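Braltholm diary, 26 Apr 2024

Up too early, wind in the flue again. Writing this in bits.

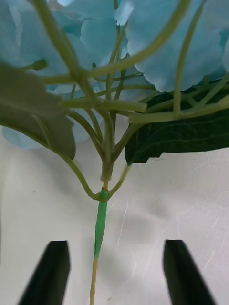 Morning – the culvert

Down to the creek before seven. Water was over the second step at the footbridge, brown and fast, lots of sticks. The town crew had their cones out on Mill Lane already but no truck. Cones have been there since last August if I'm fair, they just get moved up and down.

Emil Hubmann was out in his boots poking at the culvert mouth with a rake. Same rake as last year. He says the grate is the wrong grate. The bars are too close so it catches every leaf and then the water backs up into the lane and into his garage. He wrote to the town in winter and got a letter back saying it was "on the schedule." He had the letter in his jacket, in a sandwich bag. Read it to me twice.

Helped him drag a branch out. It was heavier than it looked, my left glove is ruined. Need gloves. Also batteries, the square kind.

Lane was passable by eight or so, at least for me. The school van turned around and went the long way by the quarry.

Coffee, then the contractor

Promum got the drainage job. That's settled as of last night's meeting, which I missed because of the tooth. They start at the bottom by the creek and work up the hill, new pipe, new catch basins, and the lane closed in sections. Notice came thru the door this morning, folded wrong so you read the back first.

What it says, so I have it somewhere:

Mill Lane closed between the footbridge and the chapel, first section, 3 weeks.
Residents can get in from the top end.
Trash pickup moves to the corner by the chapel. Bins out the night before.
Water off for short periods, they will knock first.

I don't believe the knocking. When they did Barance they put a card on the doors after it was already off, my cousin had shampoo in her hair. Different firm though. Should not hold it against these ones.

Called the number on the notice to ask about the oil delivery, because the tank is low and the tanker can't make the turn at the top end. Never has. Young man on the phone was nice and had no idea where the top end was. He said he'd ask. I gave him my number slowly and then realised I'd given him the old one, called back, got somebody else, started over.

Oil – ring Hämmerli before noon tomorrow. Min order is 1,000 liters and I don't need that much but if the road's shut till June I might as well. Ask if they'll run a long hose from the chapel lot. They did it once for the Gassers. It's 70 yards, maybe they have that much hose, maybe the Gassers are closer than I think.

Afternoon

Tooth is better. Soup again.

Walked up to the chapel to see where the bins will go. It's the strip of grass beside the noticeboard, on a slope, so they'll roll. Somebody should put down a plank. Wrote that on the back of the notice so I don't forget to say it.

Met Emil Gasser coming down with the dog. He was at the meeting. According to him it went on forever and most of it was parking. The real argument was the willow by the footbridge. Promum's plan has the pipe going straight through the roots, the town says the tree is sick anyway, half the room says it isn't. They voted to have it looked at, which means two more weeks before they can touch the bottom end, but the notice I got today has them starting there right away. So either the notice was printed before the meeting or the meeting didn't count. He thinks the first. I hope he's right.

I like that tree. Learned to swim more or less under it. It does drop a lot of stuff in the creek tho, and it probably goes straight into Emil H's grate.

He also says the money only covers as far as the chapel. Above that is "phase 2" with no date on it. The worst puddle on the whole lane is above the chapel! Right where the Braltholm sign is. You can't walk round it without going in the nettles. I'll write to them. Keep it short this time, last one was four pages and I don't think anybody got past the first.

Draft:

Dear all, please include the dip at the sign in the present works. The machines will be a stone's throw away. It has flooded every spring I have lived here. I can show you pictures.

Do I have pictures? Check the blue folder. Check the phone.

Evening

Creek down a good hand's width by supper. Second step showing again, covered in mud, very slippery, went down sideways holding the rail. The rail is loose at the bottom bolt. Add that to the letter? No – seperate letter. If I put two things in one they answer the easy one.

Cones have moved again. Now they're in front of my gate, so I moved them back.

Hubmann's light still on in the garage, he's got everything up on pallets just in case. Took him the rest of the soup. He wants to go to the next meeting together and sit at the front. Told him fine but he's leaving the rake at home.

Rain forecast after midnight, not much. Bucket is under the porch leak. Car is up at the top end already, parked it by the wall, keys on the hook.

For tomorrow: Hämmerli before noon. Gloves. Batteries. Plank. Find blue folder. Ring the young man back if he hasn't rung me, and ask him which date is the real one.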